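Sacked or quit? Sort your work accounts the same day

Quick one, as two people have asked. You've lost the job, maybe over something you posted, maybe not. Either way the logins go first, so be quick.

– Anything personal off the work laptop. Payslips, photos, the kids' school letters. Leave the firm's files alone.
– Change your recovery email if it's the work one. Bank too. Took me 45 minutes, kettle on.
– Screenshot the messages that matter, with names and times showing. Print 2 copies, one in the kitchen drawer.
– Take the job title off your profiles. Dont write a farewell post tonight. Draft it on paper, stick it on the fridge, read it after breakfast.
– Old phone in a drawer? Charge it, sign out, then wipe it.

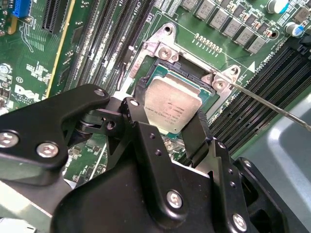 Ye-ji Um

Reporters ringing? Let it go to voicemail. One short line back, same line to all of them, or nothing.

Keep a notebook by the phone – who rang, when, what they wanted. Biro, not pencil. More on refrences in January.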